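Progress report on the Tunow currency-signal pilot, February 2021
Prepared for Annelies Groen, Damgaard

The pilot has now produced 451 intraday signals across 3 currency pairs: sterling against the dollar, the euro against the dollar, and the dollar against the Norwegian krone. You asked for a plain account of whether the support and resistance levels are worth paying for. My view at this stage is that I can't recommend it.

## What has been done

Bevier delivered the price feed as agreed and it has been reliable. Each signal is stored with the time it was issued, the level it named and the price when the trading session closed. Declan Mac an tSaoi rebuilt the scoring sheet after we found that the supplier's own version counted a level as "held" if the price touched it and then fell through it an hour later. I would not call that holding.
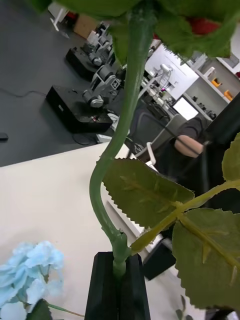 *Artificial rose and hydrangea.*

The supplier, Polach, quotes a success rate of 80 per cent in its sales material. We have asked twice for the list of trades behind that figure and have been sent a chart. Until we see the list I am treating the number as advertising.

## Findings so far

On the krone the levels were often set so far from the current price that they were never tested. A quiet session then goes down as a success, and a good many of the krone successes are of this sort. Declan has marked them separately.

On the euro the signals look better, but most of the gain falls in one short run when the dollar weakened steadily. Anyone who had simply sold dollars and gone to lunch would have done much the same. Sterling is a muddle — the levels are revised during the day, and the revised ones are the ones that get reported afterwards.

Dealing costs are missing from all of Polach's results. We are adding them using Damgaard's usual spreads.

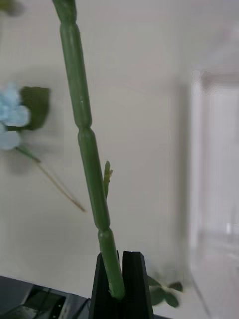
## Spending and staffing

Spending is within the agreed sum. The feed is paid up to July and no new equipment is needed. Declan's hours have run over, nearly all of it on the scoring sheet, and I have moved time across from the written guidance, which can wait.

## Next steps

- Carry on to 1000 signals before drawing any firm conclusion. Polach would like us to stop sooner, while the euro run still flatters the total.
- Score every signal against the level first issued, ignoring later changes.
- Compare the results with levels picked at random within the previous session's range. If Polach can't beat those, I will recommend that the licence is not renewed.
- Ask Polach once more, in writing, for the trade list.

I would be grateful for a decision from you on the random comparison, as it will take up the rest of Declan's time on the project.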